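She has run the laundry and linen side of the Wultton guest house for six years, and she folds nearly everything on a bed. "A table is too narrow for me," she says. "On a bed I can drop a shirt any way it lands and still have room to turn it."

The house has 72 beds, and in February, when the Ruvero trade fair is on, the laundry room handles over 50 shirts a day for guests. Most come out of the dryer in a twist.

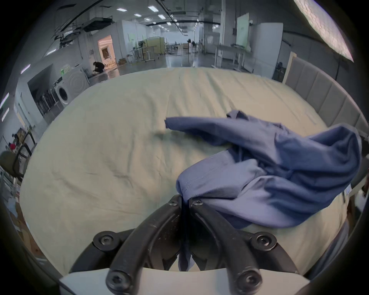

Page last changed: February, 5 p.m.

Knit shirts are the ones new staff get wrong, she says. They pull at the body first and the sleeves stay bunched. "Find a hem. Once you have the hem, the rest follows. Then get one sleeve out straight and leave it alone while you do the other."

She likes a pale sheet underneath, as a blue shirt shows up well on it and you can see where the edges are. The care label tells her which side is the inside - she looks for it before she folds anything.

Does she fold at home? "My own go on hangers," she says. "I have a rail from Keskin and it holds all of them."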